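How many demos per kitchen before I add a new one?
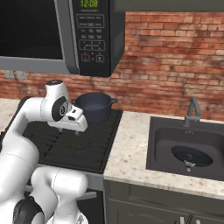 Posted by Imus, Sunday, November 26, 2023

Hi all! I've been teaching a simulated arm to move a pot from the stovetop to the sink, and I'm having far too much fun with it. I drive the arm myself with a game controller and save every run that ends with the pot sitting in the basin. So far I have 600 good runs, all in the one kitchen (brick wall, granite counter, sink on the right). The policy trained on them is great if the pot starts near the back, and pretty hopeless if I slide it toward the front edge. Should I keep recording in the same kitchen, or start swapping the layout and colours? Also, do I keep the runs where I fumble the handle and then recover?

Rarnine

Ooh, I love this stage! 600 is plenty for one kitchen, so stop there. My guess is your start positions are all bunched up. Plot where the pot begins in each run, just as dots on a top-down view of the stove, and you'll probably see one fat clump and a lot of bare stovetop. Mine looked like that in July and I was sure I'd been mixing it up!

What fixed it for me was letting the sim pick the start spot and the pot's rotation, so my habits couldn't creep in. Record 30 runs that way, retrain, and test 20 starts you haven't used. If the front-edge ones improve, carry on. Then change the counter and wall textures (cheap, you can often replay the same runs), and only after that move the sink.

And yes, keep the fumbles! A missed grab followed by a good one shows the arm how to get out of trouble. I'd only trim long pauses where you were sorting out the controller, or it learns to hover.

Likar

more kitchens. always more kitchens

Trevor

Agree with Rarnine on the starting spots. One thing to add: check how you're grabbing the pot. With a handle on each side I used the left one in some runs and the right one in others from the same start, and my arm learned to dither between the 2. I now grab whichever is closer to the gripper, every time, and it's so much smoother. Would love to hear how the next batch goes!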